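Ticket: Label printer at bench 2 feeding blanks and cutting labels short
Opened by: Tumelo Du Plessis, Stamden packing room
Opened: June 1, 2018
Priority: Normal
Status: Closed

Problem as reported

The Corkix label printer at bench 2 prints one good label, then feeds a blank, then prints the next label with the bottom line missing. It does this with the small carton labels only. The larger Lesetti address labels come out fine on the same printer. I have switched it off and on and cleaned the print head with a wipe. No change.

We have a run of 200 small cartons for Guzmán to label, so for now I am sending the jobs to the printer at bench 7. That works but it is a long walk back with each batch.

Reply from support desk

Thanks. Please check these and let us know:

Is the roll of small labels the same stock you had before the fault started?
What label height is set in the driver on the bench 2 PC?
Does the printer's own test page come out straight, with no blank after it?

Update from Tumelo

The stock is different. The old rolls ran out and the new ones have a slightly wider gap between labels. The core is the same size and they fit the spindle without forcing. Driver height is 80 mm. I measured the label with a ruler and got less than that, nearer 76. The test page prints straight but there is a blank after it as well.

The label goes on the side of the small carton, below the flaps, so it can't be any taller than it is now.

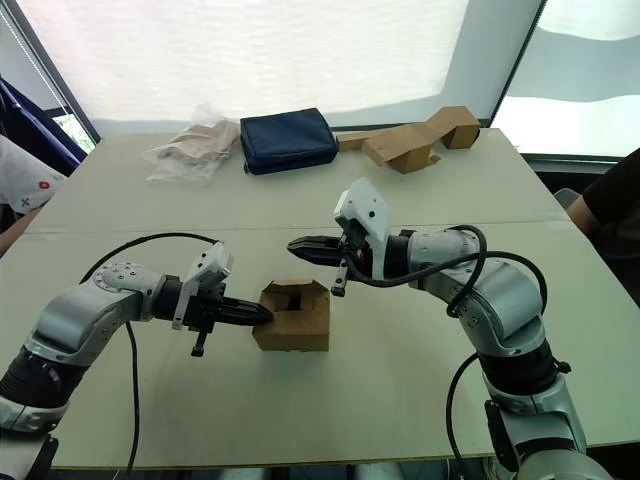

Small carton on the table, flaps folded in.

Reply from support desk

Two things to change, then. The blank after the test page means the printer has not learned the new gap - the test page doesn't use the driver at all. The missing bottom line is probably the driver height.

Load the new roll and close the lid. Hold the feed button until the light flashes twice, then let go. It will feed a few labels and stop. After that, set the height in the driver to 76 mm, save it as a new stock name and leave the old one alone in case the other rolls come back.

Update from Tumelo

Calibration done. It fed four labels and stopped on the gap. The test page now has no blank after it. The bottom line was still missing at first - the packing program was using its own saved page size and ignoring the driver. I changed it there too and the whole label prints.

Ran more than 80 labels this afternoon with no blanks. Guzmán jobs are back on bench 2.

Reply from support desk

Good. We have added the page size setting to the notes for this printer. Bench 7 will need the same change when it moves to the new rolls in July. Closing the ticket.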